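We use cookies to keep you logged in. OK / More info

Print this thread | E-mail this thread

Kids' Clothes > Boys > School coats that last past January

killian_c
My son is 8 and has outgrown every coat he owns, all at once it seems. He wants something that looks cool, I want something that zips without a fight. Has anyone tried the Huet parka? It's $34 on sale and comes in a mustard color he loves.

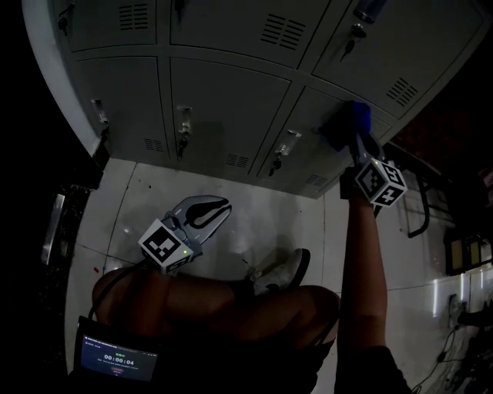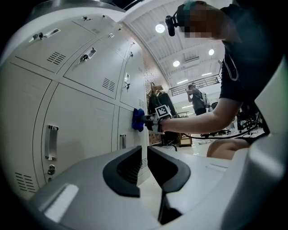

Gray lockers, both pics

NabilaB
We had the Huet last winter! Warm, really nice hood, and my boy wore it everywhere (including to bed once). The cuffs got fuzzy fast though. I'd buy it again for that price.

marcelino_v
Gonna disagree. Ours lost a zipper pull in the first month and the sleeves run short - he looked like he'd borrowed it from his little brother. Berkon makes a plainer one for $31 and it's been through two kids now.

NabilaB
Plain is right, lol. Mine wouldn't be caught dead in the Berkon. Did you size up on the Huet? You have to size up.

marcelino_v
I did size up! Still short. Maybe he's all arms.

GaspardL
Whichever you get, look at the hanging loop. A thin one rips the first week when they yank it off the hook. I sew a bit of ribbon over mine.

killian_c
Good tip, thanks. Ordered the mustard one a size up, and if the sleeves are short I'm sending it back and he's getting the Berkon in navy. He has been warned.

marcelino_v
Let us know about the zipper!

Contact us | Copyright Namcombe Parents Board | Back to top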